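Stop Comparing Grippers by Payload
Tsion Bogale
November 12, 2020

Every gripper comparison I have been sent this year opens with a payload table. Rated force, stroke, repeatability, mass, price. The numbers are correct and they predict very little about how the hand behaves on a tabletop full of household goods.

In August our group ran three two-finger hands through the same set of pick tasks: the Kerkel, the Celtgate and an older Boiko we already owned. Same arms, same controller, same head camera, 106 trials per hand. By the data sheets the Celtgate should have won easily. It has twice the closing force of the Boiko and a finer position encoder. It came in last on soft packaging and last on anything standing on the floor.

The force was never used. Strawberries in a thin plastic punnet, a clear bottle on its side, a clamshell with nothing in it but a label: none of these needs more than a fraction of what any of the three hands can deliver. What they need is a low minimum force that the controller can hold steadily, and vendors mostly leave that figure off the sheet. We measured it ourselves with a load cell and found that the Celtgate could not settle below 12 newtons. The punnets did not survive that.
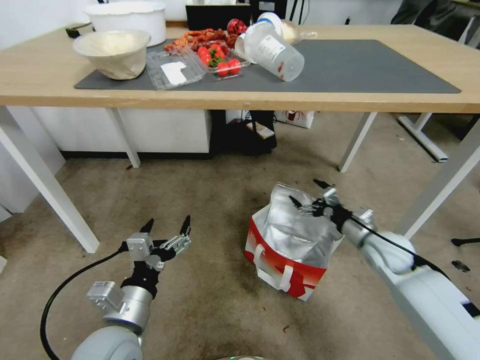
Two-arm setup with a paper bag and foil pouch on the floor, mixed food items on the table.

Floor items are a separate problem. A paper bag stuffed with a foil pouch gives the fingertips no flat face to land on, and crinkled foil is hard on depth sensing. We logged dropouts on the pouch with every camera setting we tried. Finger shape mattered more than motor quality here. Narrow, pointed tips can get in beside the pouch and pinch a fold. Wide pads push the whole bag over.

Angus Hepburn, who wrote our controller layer, disagrees with me on part of this. He holds that most of the gap between the hands was update rate, and that the Celtgate at 50 Hz was never going to look good against a Kerkel commanded several times faster. I accept that the rate hurt it on moving contacts. It does not explain the static holds, where the hand had all the time it wanted and still squeezed too hard.

Cable routing deserves a line in the table as well. An external cable down the forearm is fine over a table and becomes a snag risk once the arm reaches below table height. We lost more time to this than to software faults.

My proposal is modest. Publish minimum stable force, fingertip width, and the command rate at which both were measured. Then add one test with a deformable bag on carpet — any bag, as long as it is specified. The Flilatik test kit already includes a soft pouch, and labs that own one tend to leave it in the box.

Payload can stay on the sheet. A buyer moving castings will want it. For the rest of us a 2000 gram rating and a 5000 gram rating describe the same hand.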